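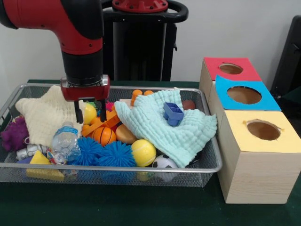 Teleop notes, bin-to-box task

14 March 2022
Entry: U. Lekota. Operators: Yeison Salazar, Elvira Ñahui.
Log prefix 2504, Hiltora config unchanged from January.

Purpose of the session was to get usable demonstrations of picking from a full bin and releasing through the round holes in the box tops. Remote control for all recorded episodes. Hand guiding only for checking the reach to the far box, not logged.

Episode definition, agreed with Walter before starting: one object per episode. Recording opens with the gripper above the bin, fingers apart. It closes after release over a hole and retreat to the same height. Object choice is up to the operator. Destination box is called out before the recording opens and typed into the label field, so the label is the instruction, whatever the arm ends up doing. Failed grasps stay in if the operator recovers inside 60 seconds. Past that, stop and mark as abort. Do not delete aborts. Yhon wants them for the failure set.

Observations, Yeison's block

Balls are the easy case when they sit on top. The pale yellow one lets the fingers come down on either side with no wrist rotation. Once a ball is wedged against the tennis ball or the little soccer ball, closing the fingers pushes it down and the neighbor rides up. Yeison began nudging the neighbor away first, then grasping. It works, but it puts a push into the demo that has no label. Left as is for now. Discuss.

Spiky rubber balls: bristles bend before the fingers have any real hold. The width reading says "closed on object" too early. Asked for one extra beat on the close command with these. Check on replay that the lift does not begin on the first contact.

Water bottle: declared out of bounds as a target, does not go through the holes. It stays in the bin as clutter. Same for the star cloth, unless we decide cloth is worth a separate task.

Cloth in general is the worst of it. The washcloth gets pinched along with whatever is under or beside it, and the operator does not always notice through the wrist view. Elvira's suggestion is a short vertical lift and pause before any sideways travel. Adopted for her block. Yeison's block does not have it, so the two blocks should carry separate tags if anyone trains on the lot.

Control side

Translation scale was too coarse for final approach. Dropped it one step after the first few recordings. Rotation scale untouched. The filter on the hand controller adds a lag that Yeison compensates for by stopping early and drifting in, visible in the traces as a long tail. Elvira does not do this, she overshoots and comes back. Two styles in one data set is acceptable, per Walter, provided the operator name is in the metadata. It was missing from the first 4 files. Fixed by hand, original headers kept in the notes folder.

Release height: started with the fingertips level with the box top. Light items caught on the rim of the hole when the fingers opened. Lowered the release point so the tips are just inside the hole, which means the approach has to be centered. The paper top on the yellow box does not like contact. Replace the paper when convenient, then redo the height check. 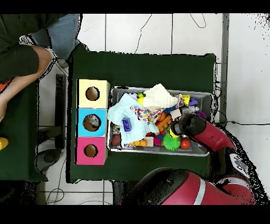 4 min read

Elvira's block

Bin reshuffled. Boxes are in a straight column for this view, yellow, then blue, then the third. Spacing matters more than I assumed. With the column close to the bin the arm has a short crossing and less chance to drop anything on the table.

Gray-and-white item in the blue box stayed there between episodes. Rule from here on: boxes do not need to be emptied every time, but a visible item inside must be written in the episode comment. Otherwise the replay will look like a success at time zero to the checker script. Yhon to confirm that the script compares against the opening image.

The green spiky ball has soft tendrils and sits next to a small red one. Good test of the vertical lift and pause. Approach from above only. Coming in at a slant drags the tendrils over the red ball.

Keep arms and hands clear of the bin while recording is open. Leaning over the neighboring table is fine. Cables on the floor need to be routed behind the tables before the next session, I caught a foot on one between episodes and the controller paused. No data lost.

Episode yield: almost all of Elvira's recordings pass the length check. Yeison's not yet run.

To do
- Rerun the length check with operator tags in place (Unathi)
- Decide whether nudging gets its own label (Walter, Unathi)
- Try Bemotau finger pads on the spiky balls
- Cable routing
- Opening-image comparison in the checker (Yhon)

Yeison would like the hand controller filter off entirely. I would try half first.

Recent entries
Hand guiding vs. remote control, reach tests
Ashworth mount, loose bolt and fix
Label field format, second draft
Wrist view delay measurements

Home Notebook Rigs Data People

Trostero Lab Notebook. Contact: Walter Urrego, bench desk. © 2022 Trostero. Back to top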